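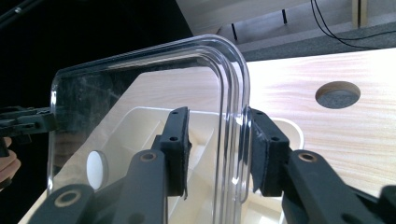 Two-finger gripper closed on the wall of a clear plastic container. The pad on the right finger is lifting at its upper edge.

Teodor Sikora looks after the hand-held grippers at Irumex's Fallolville shop, and most of his log concerns pads. "The arms hardly change," he says. "The pads are what wear."

He inspects them every 100 grasps and replaces them in pairs, even when only one has frayed. "A new pad against an old one gives you uneven thickness, and the fingers close off center." The longest-lived pair this September reached 326 grasps. Average life is roughly 144.

Clear, thick-walled containers are his usual check piece. He grips one by the side wall, tilts it and watches for creep – any slip of more than 2 mm and the pads come off. The old adhesive is scraped away dry, and the new pad is pressed on from the center outward.

The pivots get less attention. Sikora wipes the bushings and feels for side play with the fingers open. "If it rocks, I pull the pin and look at the bushing first." Oil stays away from the finger end. He is still waiting on a batch of spare linkages from Vasconcelos.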